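Search tips and how-tos
Go

We use cookies to keep this site running. Accept | Manage settings

Sorting out small boxes, refills and spare parts

15/03/2022
By Boris Ďurica

Most homes have a drawer or a closet shelf where small boxed things go and are not seen again. Light bulbs, printer ink, fuses, vacuum bags, batteries, water filters. You buy another one because you can't find the last one. The fix costs very little and takes an afternoon.

Start by emptying the whole area onto a table or a bed. Don't do it one shelf at a time. Duplicates only show up when everything is out together. Put the same kinds of things side by side, then throw out empty packaging and anything that fits an appliance you no longer own.

Check dates next. Batteries, glue, caulk and water filters all go off. If a tube of caulk is hard at the nozzle, cut it back an inch and squeeze. If nothing soft comes out, it's trash.

Clear bins

Clear plastic is worth paying a little more for. You can tell what you have without pulling anything down. Measure the depth of the shelf before you shop, and measure the door opening too. I once brought home a set for the hall closet in Pusville that fit the shelf fine and would not go past the door frame.

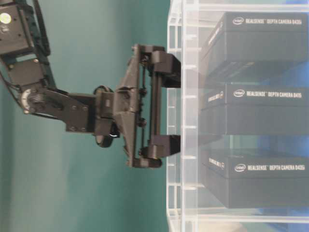
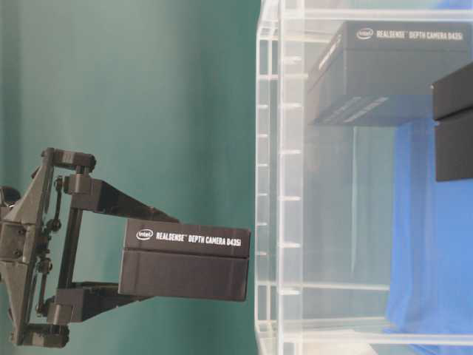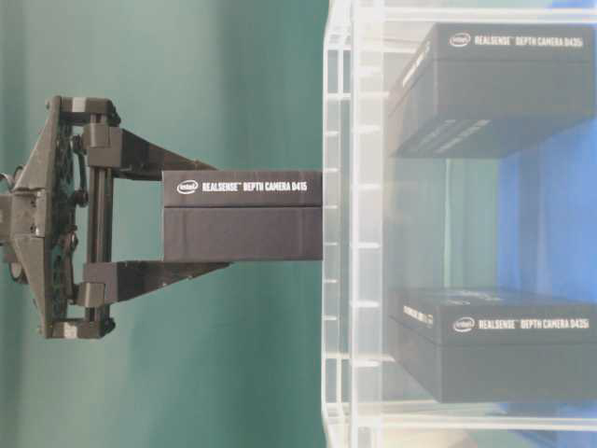
Issue 774, page 2

Keep boxed items in their boxes if the box is sturdy. They stack better, and the part number is printed on the outside, so you can match it at the store. Turn the end with the name toward you. If the name is only on the top, write it on a strip of masking tape and stick that on the front.

Leave a finger's width of space at the side of each stack. Boxes packed in tight get torn when you pull one out, and the ones next to it come along.

Cleaning the bins

Acrylic scratches easily. Use lukewarm water, a drop of dish soap and a soft cloth. Skip paper towels, scouring powder and any glass cleaner with ammonia, which can leave the plastic cloudy. Dry the bins fully before you load them, as damp cardboard goes soft and grows mold.

For sticky residue from old price labels, rub in a little cooking oil, wait ten minutes and wash it off.

Weight

Heavy things go low. A box of 1,000 wood screws does not belong above your head, and neither do paint cans. If a shelf bows in the middle, move half the load or add a bracket there. For sanding down rough shelf edges, 400 grit is too fine to start with. Begin with 120 and finish with 220.

Keeping it up

Tape a short list inside the door with the bulb sizes, the furnace filter size and the printer cartridge number. Take a picture of it with your phone so you have it at the store. When you open the last box of anything, write it on the shopping list right then.

Go through the shelf again in April, and once more before the holidays. The second time is quicker.

Next: Getting a stuck lid off a paint can

Get the household tips newsletter by email. Enter your address to sign up. You can unsubscribe at any time.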